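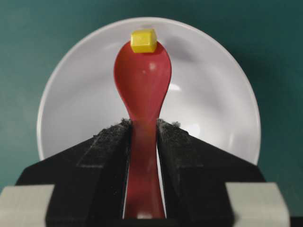 # Review: the Stumen Handling Practice Kit, second edition

Reviewed by Halyna Ostapchuk for the Skerano training service
September 20, 2020

The Stumen kit is sold to colleges and small workshops that wish to teach good practice with robot grippers at table scale. It consists of a ring-bound code of practice of 122 pages, a set of record sheets, and a wall chart. No hardware is supplied. The code was written by Ingvar Laxdal and Yee-man Man, and the second edition replaces one that many of our member colleges have used since it came out.

We worked through the kit in May with two tutors, Wai-kit Tsai and Ka-ming Wei, neither of whom had used the first edition.

## What the code asks for

The rules are set out in eight sections. Each begins with a short statement of what must be done, followed by notes on how a tutor may check it. The wording is plain, and the difference between "must" and "should" is kept throughout. That cannot be said of the Drunex guide, which we reviewed previously and which uses the two words as if they were the same.

Section 2 deals with the layout of the work surface. Dishes must have clear space in front of them, the covering must be plain and of a colour that contrasts with the items handled, and nothing may be left on the table that the task does not call for. Where two grippers face each other across a table, the code requires that one be named as the working side before power is applied, and that the other remain empty until it is called upon. A white bowl placed between the two, with a smaller dish beside it for the spoon, meets the section in full.
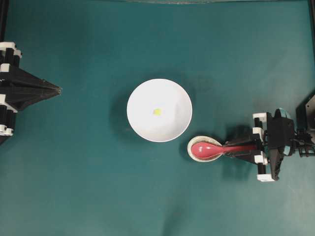
## Section 5: holding tools with handles

This is the strongest part of the book. The first edition treated a spoon as it treated a block, and tutors were left to make up their own rules. The new text states where a handle should be gripped, how the contact faces of the fingers are to be inspected, and when a worn pad must be replaced. The limit for routine pad inspection is given as 50 working hours — a figure our tutors thought sensible, although no source is quoted for it.

The section also introduces the small load test, in which a light item is set on a spoon and the operator must record how it sits before any further movement is allowed. 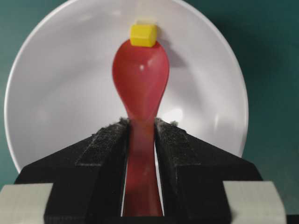 The record sheets are less satisfactory. They offer one line for the state of the load and one for the state of the gripper, and the second is too short to be of use. Fibrous pads need more care than smooth ones, and a tutor who sees frayed grey fibres standing up at the top of the pads, close to the neck of the spoon, has nowhere to note which finger is affected or how far the wear has gone. Mr Tsai ruled an extra column by hand. We recommend that other users do the same until the sheet is revised.

## Other points

- The wall chart is clear and can be read from the back of a teaching room. It omits the rule on naming the working side, which should be added.
- Section 7, on stopping and restarting, repeats much of section 3. The two could be joined.
- The index is poor. "Spoon" is listed under "utensils", and "utensils" is not listed at all.
- Replacement sheets must be ordered from the Sangkhawat office, and delivery to us was slow.

## Finding

The kit is suitable for use in supervised teaching and is approved for member colleges, subject to the change to the record sheet described above. Colleges that hold the first edition should withdraw it — the two must not be used side by side, as the section numbers differ. Comments on the revised sheet may be sent to Ms Wei at the Skerano office.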